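Thursday, November 28, 2019

Project diary, Werkik documentation office

The morning was given to the index of the Sirngate handbook. The manual now stands at 2,629 entries, and the new release of Falletti builds the whole of it in one pass. Cross-references are resolved at the end of the run, and any that point to a missing heading are listed in a separate panel. Six were listed today. Four were spelling errors left over from October and were corrected before noon.

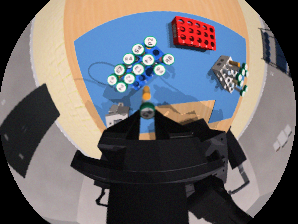

Index styles were the next matter. Falletti allows each level of entry to have its own paragraph style, and the office has agreed to use two levels only. Main entries are set in bold and sub-entries are indented beneath them. The chapter on sample handling served as the test, and its terms were marked up in the order a reader would look for them: "rack, tube", then "cap, green-rimmed", then "mat, blue". The software sorted them correctly, although it ignored the comma when the option for letter-by-letter sorting was left on. That option has been turned off in the shared template.

Page ranges were also reviewed. Where a term appears on consecutive pages, the range is now joined by an en rule. The setting must be saved with the book file, as it is lost if it is saved only with a single chapter.

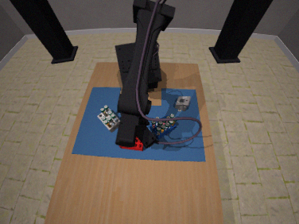 Nathalie Van Loon replied in the afternoon that the joined ranges were acceptable, but that she wished passing mentions to be left out altogether, as the Mertens edition had been criticised on that point. The request was accepted. Passing mentions will carry a hidden marker and will be excluded when the index is built.

The remaining time was spent on the export to PDF. Links from the index to the pages worked in both test files.

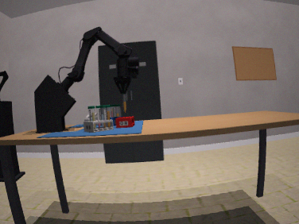
Does the index have to be rebuilt after every change to the text? A rebuild is needed only when page numbers have moved or an entry has been altered.

This wording is to be added to the office guide. Ffion Landeg will check the Welsh sort order next, and the shared template remains locked until she has finished.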